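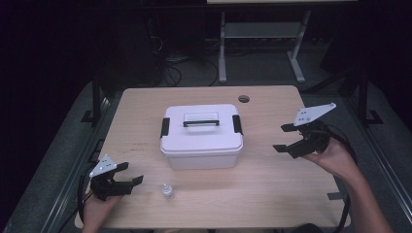 Anum Awan: I'd keep the drops away from the whole question until you've settled the cupboard temperature. Ours went over 25 on the landing most afternoons in June, and the labels on half of what we keep say to store below that. The box makes no difference to it. Plastic with a lid slows the change down a bit and then it's the same temperature as the room.

kamran_h
Joined the Kenthorpe boards: July 2019
Re: Where to keep the household medicines

Agreed on temperature, less so on leaving the drops out of it. Eye drops are the item most likely to be wrong in a home kit, for two separate reasons. One is storage. The other is the date after opening, and a box in a cool cupboard does nothing for that one. Many preserved drops are given four weeks from opening, some are longer, and the leaflet in the carton is the only thing that tells you which. People throw the carton away to save space and the leaflet goes with it.

What I do: write the opening date on the bottle with a fine permanent marker. If the bottle is too small, a strip of masking tape folded over itself to make a flag.

Leonilde Mota
Re: Where to keep the household medicines

Original poster here. Thanks both. To answer the questions from page one:

Two adults, two children, one of them under 6. House is a terrace, kitchen at the back and facing south. Bathroom has no window and an extractor that does very little. The landing cupboard has the hot water cylinder in it. That leaves the bedroom wardrobe, top shelf, or the cupboard under the stairs, which has a meter in it but stays cool.

I had planned on the bathroom as there is a wall cabinet already fitted. I gather from the replies that this is the worst of the lot.

Anum Awan
Re: Where to keep the household medicines

Yes. Humidity more than heat. Tablets in foil blisters will cope for a while. Anything loose in a tub won't, and effervescent tablets go off quickest of all once the tube has been opened a few times in a damp room.

Under the stairs is what I would pick, if there is a shelf above adult shoulder height and you can put a catch on the door.

pmathur
Re: Where to keep the household medicines

I disagree with under the stairs. The meter cupboard gets opened by whoever comes to read the meter, and in most houses I have been in it is also where the hoover and the shoes live, so the door is open more often than shut. Wardrobe top shelf is cool, dry, dark and out of reach. The only fault is that you have to go upstairs for a plaster, and the answer to that is to split the kit.

Plasters, dressings, tape, scissors, tweezers: kitchen drawer or wherever you like.
Anything you swallow, drip, spray or rub in: wardrobe.

Those two groups have different rules and there is no sense in storing them by the stricter set.

kamran_h
Re: Where to keep the household medicines

Splitting is fine until the antiseptic cream ends up with the plasters, and it will. Then you have a medicine in the kitchen drawer again. I have one box and it goes in one place.

pmathur
Re: Where to keep the household medicines

Then use saline pods for cleaning in the kitchen kit and leave the cream upstairs. They are single use, they have a long date on them, and a child who gets hold of one comes to no harm beyond a wet jumper.

Leonilde Mota
Re: Where to keep the household medicines

The split makes sense to me. Next question was the container. Kenthorpe sell a lockable tin and there is a Sosside one with a combination. Is a lock needed, or will a clip-down lid on a high shelf do? I would sooner not be hunting for a key at three in the morning with a feverish child.

Analyn Navarro
Re: Where to keep the household medicines

I had the Sosside tin. The combination wheels are small and the numbers are printed in grey on silver. In poor light I could not read them. I kept it 17 months and went back to a plain box in a cupboard with a magnetic catch.

Clips are not child-resistant and should not be treated as such. A four year old can open most of them. Height is doing the work there, and height stops working when they learn to move a chair.

Anum Awan
Re: Where to keep the household medicines

Same goes for child-resistant caps. They are tested on the basis that they slow most children down, and some children get in anyway. Put the delay in more than one place — the height, the cupboard catch, the cap on the bottle. If you are happy with a key, put it on a hook at the top of the door frame on the outside and it stays there.

pmathur
Re: Where to keep the household medicines

A lock matters more if anyone in the house is on prescription painkillers, heart tablets or iron. Iron is the one people leave out on the worktop. If it is paracetamol, antihistamine and cough mixture I would take high shelf plus door catch over a tin with a key that goes missing.

Leonilde Mota
Re: Where to keep the household medicines

There is iron. My husband takes it. It has been beside the kettle.

pmathur
Re: Where to keep the household medicines

Move that tonight, before sorting out anything else.

Leonilde Mota
Re: Where to keep the household medicines

Done. Top of the wardrobe for now.

Going through the rest, I have found three part-used bottles of children's suspension, two of them out of date, a tube of something with the name rubbed off and a fair quantity of loose blisters with no box. What is the view on the loose ones? Some have the date stamped on the end strip and some have had that part cut away.

kamran_h
Re: Where to keep the household medicines

No date, no box: take them back to the chemist. Likewise the tube. Not in the bin and not down the sink. Any pharmacy in the country will take them, and they don't ask for anything. Take blisters out of cardboard if you like, as the card can be recycled at home, but leave the tablets in the foil.

For the suspensions, check the bottle for a shelf life after opening as well as the printed date. Some brands give six months, others only give the printed date. Antibiotic suspensions made up by the pharmacist are a different matter: a week or two, usually in the fridge, and whatever is left goes back.

Analyn Navarro
Re: Where to keep the household medicines

On fridge items, don't use the door. It is the warmest part and it swings up and down each time it is opened. Middle shelf, not touching the back wall, in a lidded tub so it isn't next to the food. I put a cheap thermometer in ours and the door shelf read 5 degrees higher than the middle after the weekly shop had gone in.

Anum Awan
Re: Where to keep the household medicines

Was that with the thermometer in air or in water? Air readings in a fridge jump about every time the door moves. Stand the probe in a small glass of water and you get something closer to what the medicine itself is doing.

Analyn Navarro
Re: Where to keep the household medicines

In air. I take the point. I will repeat it in water and post the figures.

jafri_road
Re: Where to keep the household medicines

Has anyone tried the Pliltik labels? They are sold for freezer boxes but stay on plastic bottles well enough, and they take biro. A roll of 400 was nearly the price of two rolls of masking tape. I put drug name, opened date and throw-away date on each one. The throw-away date is the useful one, as it saves doing the sum later.

kamran_h
Re: Where to keep the household medicines

Don't cover the batch number or the printed expiry with it. On small bottles there is often nowhere else for a label to go, hence the tape flag.

Leonilde Mota
Re: Where to keep the household medicines

Current plan, corrections welcome:

Wardrobe top shelf, clip-lid box, catch on the wardrobe door. Iron in there permanently.
Kitchen drawer: plasters, dressings, tape, saline pods, tweezers. Scissors somewhere higher.
Cartons kept, with leaflets. Opened dates on everything liquid.
List of contents and dates taped inside the lid.
Check when the clocks change.

pmathur
Re: Where to keep the household medicines

Add the oral syringes, in a clean bag with the suspension they came with. Kitchen teaspoons vary too much to dose from. I would also put the children's weights and the date they were taken on the list, as the out-of-hours line asks for them.

Anum Awan
Re: Where to keep the household medicines

Twice a year is too seldom for the eye drops. Put the throw-away date for those on the kitchen calendar when you open the bottle. Otherwise the list looks sound. I still prefer under the stairs.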